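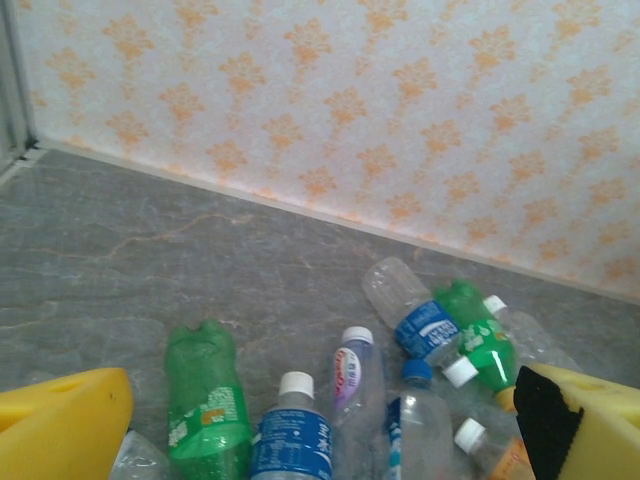 엘시 스태니포스는 로봇이 들어온 뒤로 허리는 확실히 덜 아픈데 옆 사람이랑 떠드는 시간이 반으로 줄었다고 했다. 페트병 집기 자동화 이야기를 할 때 저는 늘 이 말부터 떠올려요.

페트병 집기 자동화 (현장에서는 그냥 "집기"라고 부릅니다)

버려진 음료병을 로봇 손가락으로 하나씩 집어 옮기는 작업, 그리고 그 작업을 사람이 하던 일터에 들여놓는 과정을 통틀어 이르는 말입니다. 저는 레이크니스에 있는 재활용 선별장 클라크덴에서 일하면서 이 항목을 쓰고 있어요. 그래서 아무래도 우리 작업장 얘기가 많습니다. 다른 데는 다를 수 있으니 감안하고 읽어 주세요!

검색: 항목 이름을 입력하세요 검색

개요

병은 쉬워 보이죠? 저도 그랬어요. 그런데 바닥에 쏟아 놓은 병 무더기를 가만히 보면 서 있는 놈, 누운 놈, 다른 병 위에 올라탄 놈이 다 섞여 있거든요. 투명한 병은 바닥 색이 그대로 비쳐서 윤곽이 흐릿하고, 초록색 탄산음료 병은 잘 보이는 대신 표면이 번들거립니다. 사진 왼쪽의 초록 병처럼 목이 찌그러지고 뚜껑도 없는 병은 또 따로 골치예요. 사람은 아무 생각 없이 집는데, 기계한테는 병마다 어디를 잡을지가 전부 새 문제입니다.

손가락

우리 쪽에서 쓰는 건 노란 폼을 댄 두 손가락짜리 집게입니다. 단단한 손가락으로 빈 병을 잡으면 미끄러지거나 푹 찌그러지기 쉬운데, 폼은 눌리면서 모양을 좀 맞춰 줘요. 대신 닳습니다. 우리는 7주마다 갈아 끼우는데, 이 교체 작업이 제 담당이라 할 말이 많지만(폼 부스러기가 장갑에 얼마나 달라붙는지!) 여기서는 참을게요. 손목 쪽에는 작은 카메라가 달려 있고, 집게 사이로 보이는 화면을 사람이 모니터로 같이 봅니다.

도입 과정

클라크덴에 첫 기계가 들어온 건 3월이었습니다. 이름은 카네코였고, 집는 순서를 정해 주는 프로그램은 하이켄트라는 걸 썼어요. 처음에는 겹쳐 있는 병을 건드리다가 무더기를 통째로 무너뜨리는 일이 잦았습니다. 그래서 위에 얹힌 것부터 집도록 순서를 바꿨고, 그다음에는 뚜껑 방향을 보고 접근 각도를 정하게 했어요. 시험 기간에 기록한 집기가 모두 1117번인데, 그 기록지를 손으로 옮겨 적은 사람이 저라서 이 숫자만은 안 까먹습니다. 요즘은 한 번 근무할 때 대략 2000개쯤 처리해요.

일하는 사람에게 달라진 점

제일 큰 건 몸입니다. 예전에는 허리를 굽혔다 폈다 하는 게 일의 거의 전부였는데, 이제는 화면을 보다가 기계가 멈추면 가서 풀어 주는 시간이 길어요. 허리 대신 눈이 피곤합니다. 저는 퇴근하고 나서도 라벨 색깔이 눈앞에 어른거린 적이 있어요.

급여 얘기도 빼면 안 되겠죠. 개수로 받던 수당이 없어지고 시간급에 감시 수당이 붙는 식으로 바뀌었는데, 손이 빨랐던 분들은 솔직히 손해를 봤습니다. 저는 손이 느린 편이라 조금 올랐고요. 좀 민망한 얘기지만 사실이 그래요. 그만둔 사람은 2명이고, 빈자리는 아직 새로 뽑지 않았습니다. 회사에서는 줄일 계획이 없다는데 채울 계획도 들은 적이 없어요.

그리고 기술이라는 게 이상하게 옮겨 갑니다. 엘시는 병을 쥐는 느낌만으로 안에 뭐가 남았는지 알던 분인데, 지금 그 감각은 쓸 데가 별로 없어요. 대신 기계가 어느 병 앞에서 머뭇거릴지를 미리 맞힙니다. 라벨이 반쯤 가려졌거나 다른 병 밑에 깔린 투명 병이면 거의 틀림없대요. 이 요령은 설명서에 없어서 신입이 오면 엘시 옆자리에 앉히는 게 관례가 됐습니다.

남은 문제

뚜껑이요. 뚜껑이 닫힌 채로 들어온 병은 사람이 따로 열어야 하는데, 기계 속도에 맞추려니 이쪽이 오히려 바빠졌습니다. 라벨 떼는 일도 마찬가지예요. 집기만 빨라지고 앞뒤 공정은 그대로라서, 하루 중에 급한 시간과 멍한 시간이 번갈아 옵니다. 교대 간격을 바꿔 보자는 말이 나왔는데 아직 정해진 건 없고, 정해지면 이 항목에 덧붙일게요.

같이 볼 항목: 선별 벨트, 감시 수당, 집게 폼 교체

마지막 수정 2021년 6월 24일

공유 7 댓글 3

댓글

병뚜껑수집가
우리 작업장도 뚜껑 때문에 난리예요. 집에서 열어서 버려 달라고 붙여 놔도 그대로 옵니다.

밤근무
시간급으로 바뀔 때 야간 수당은 어떻게 계산했는지도 써 주시면 좋겠어요. 저희는 그걸로 한참 싸웠습니다.

레이크니스주민
폼 부스러기 얘기 참지 말고 써 주세요ㅋㅋ 저도 같은 집게 쓰는데 세척할 때 배수구가 자꾸 막혀요.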